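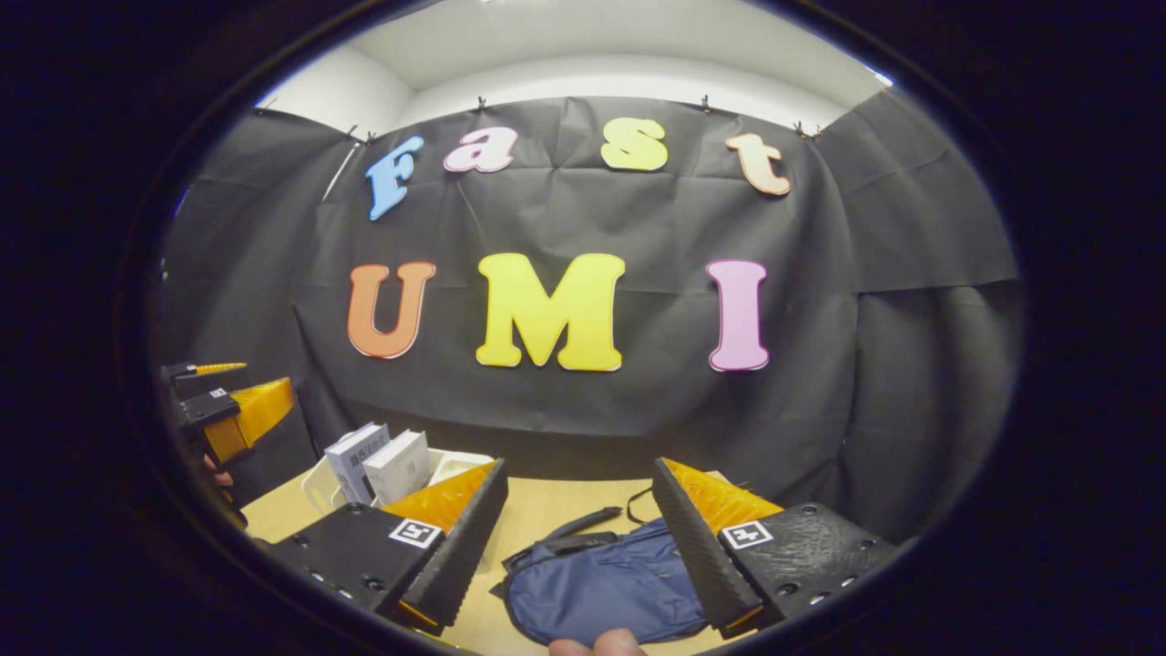 Station rules for recording with hand-held grippers

These are the rules we use at Stidgate for setting up a table and recording demonstrations with two hand-held grippers. They cover the time from when you walk up to the station to when you hand in the card. Training on the data is covered on a separate page.

Read the whole page once before your first session. After that, the short list at the end should be enough.

Before you start

Clear the table of anything that isn't in the task sheet. Cups, phones and tape rolls all go on the shelf behind you. If the task sheet calls for a bag or a tray, put it where the sheet says and leave it in whatever shape it falls. We don't want every bag smoothed flat.

Check the backdrop clips. A backdrop that sags halfway through a session changes the background for every take after it. Creases are fine. Don't steam or iron the cloth between sessions.

Leave the room lights on the same setting for the whole session. If the sun comes in, close the blind before the first take, not in the middle.

Checking the grippers

1. Open and close each gripper fully, three times. It should move without sticking.

2. Look at the markers on the fingers. They need to be flat, clean and not peeling at the corners. Wipe them with a dry cloth. If a corner has lifted, replace the marker and run the width calibration again before recording.

3. Press on the soft pads. A pad that slides or twists needs new adhesive. Don't swap only one pad of a pair – change both.

4. Go over the screws along the fingers with the small driver. Snug is enough.

5. Wipe the lens with the lens cloth. Sleeves and paper towels scratch it.

Write the gripper numbers on the session sheet, left hand first.

Recording a take

Start with both grippers open and still. Hold for a slow count of two, then begin. At the end, open both grippers, move them clear of the objects and hold again.

Move at a pace the arms could follow. Most new people go too fast. Ľubomír Říha went through one early batch of 1378 takes and kept 1174, and the largest group he dropped was for speed.

Keep your own fingers behind the gripper jaws. You may not steady an object with a bare hand, catch something that slips, or nudge a tray with your wrist. If any of that happens, finish the motion, stop the take and mark it as bad. Don't delete it yourself.

Keep the markers in view of the camera on their own gripper. With soft items such as bags and cloths, a fold can ride up over a finger and hide the marker for a second or two. A short gap is allowed. If it lasts through the whole grasp, record the take again.

Stop if your wrist starts to ache. We ask for a break every 40 minutes, and sooner is fine.

People and privacy

Anyone who may be recorded signs the consent form first, including helpers who only reset the objects. Hands count. Turn badges around, and keep letters, screens and anything with a home address off the table. Visitors stand behind the floor tape.

Handing in

Copy the card, check that the file count matches your sheet, and only then clear the card. Note anything odd in the remarks column, even if it seems small: a flickering lamp, a dropped gripper, a different tray. Mélanie Gosselin reads the remarks before the batch is accepted and will come and find you if she has a question.

Short list

Table cleared to the task sheet
Backdrop clips checked
Markers flat and clean
Pads firm, screws snug, lens wiped
Gripper numbers written down
Consent forms signed
Bad takes marked and kept
Card copied before clearing

Changes to these rules go through Simone Barbosa. The last update, in May, added the rule on changing pads in pairs.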